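Reference > Games > Boards and Boxes > Folding chessboard

Folding chessboard

A chessboard in two hinged halves, closing to a shallow case for the pieces. Squares 40 mm on the Gronell pattern, 52 mm on the larger Bakker. Colour varies, walnut and maple usual on dearer sets.
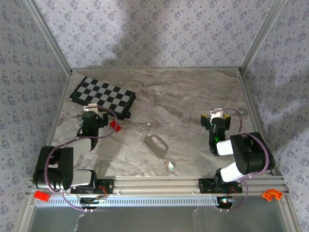 Clasps are the weak point. Hook types bend, magnets let go in a backpack. Some boards, such as a checkered one in black and light grey, have just a small black clasp at the edge. Replacments sold seperately in Canada. Hinge wear: see Travel set.

Filed under: Board games, Chess equipment
42 shares | 0 comments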